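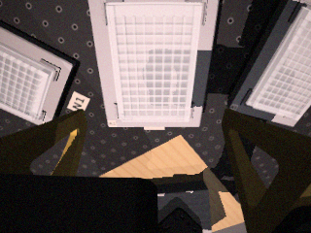
# Kershaw Remote Demonstration Kit: review for the teaching laboratories

Prepared by Emília Bednárik, with bench notes from Lwazi Botha and Anathi Masilela

## Scope

The Kershaw kit allows a person to show a robot arm a task, either by moving a pair of hand controllers or by driving the arm through a simulated workspace on screen. It was assessed at the Plonmont teaching laboratories in July, with a view to its use in the second-year automation course. The review covers the remote controllers, the simulator and the recording software. The vendor's training service was not assessed.

## Setting up

Installation on a laboratory workstation took most of a morning. The printed guide is clear as far as the pairing of the controllers and then refers the reader to a web page for everything else. Two settings must be changed before the gripper view will open, and only one of them appears in the index. Once the first workstation was working, the second was ready within the hour.

## The simulated bench

The supplied bench scene has a dark dotted surface, white tray-like units with a raised lattice, and a small card marked "N1". The view used for close work looks past the gripper fingers towards the units. This suits fine positioning well. The openings in the fingers let the operator see a little of the surface behind them, and both testers came to rely on this.

Shadows are drawn with hard edges, and where one falls across the border of a unit the operator can misjudge the height of the rim. The pale lattice also loses contrast in bright light. Mr Botha preferred to work with the lighting turned down one step, a setting which is not saved between sessions and must be made again each time.

## Giving demonstrations

The testers recorded 135 demonstrations of a single approach-and-release task, of which 77 were kept. Most of those discarded were the early ones. Ms Masilela, who had not used hand controllers before, found the wrist rotation too quick as supplied and reduced it to setting 4, after which her recordings were noticeably steadier.

Control by hand feels direct. The delay between the controller and the gripper was small enough to be forgotten during slow movement, but it became plain when the direction was reversed sharply. The trigger that closes the fingers is stiff, and long sessions were tiring. We would ask the maker to supply a lighter spring.

The pause function deserves praise. A demonstration may be stopped part-way, wound back a short distance and taken up again, and the join is marked in the record so that a tutor can find it later.

## Recording and playback

Files are named by the clock alone, and a class of students sharing one machine will soon lose track of their work. Notes can be added to a recording, but they cannot be searched. Playback is smooth and may be slowed, and it proved the most useful part of the kit for teaching: students could see where they had hesitated before closing the gripper.

## Comparison

The laboratories already hold a Dadside controller set. It is lighter in the hand and has the better trigger, though its simulator offers no view from the gripper and its recordings cannot be wound back.

## Recommendation

The kit is recommended for purchase, subject to a written answer from the supplier on the naming of files. Nomvula Dlamini has asked that the lighting and rotation settings given in this review be placed on a card beside each workstation. Requests to borrow the review set should be sent to Riaan Shezi at the equipment desk.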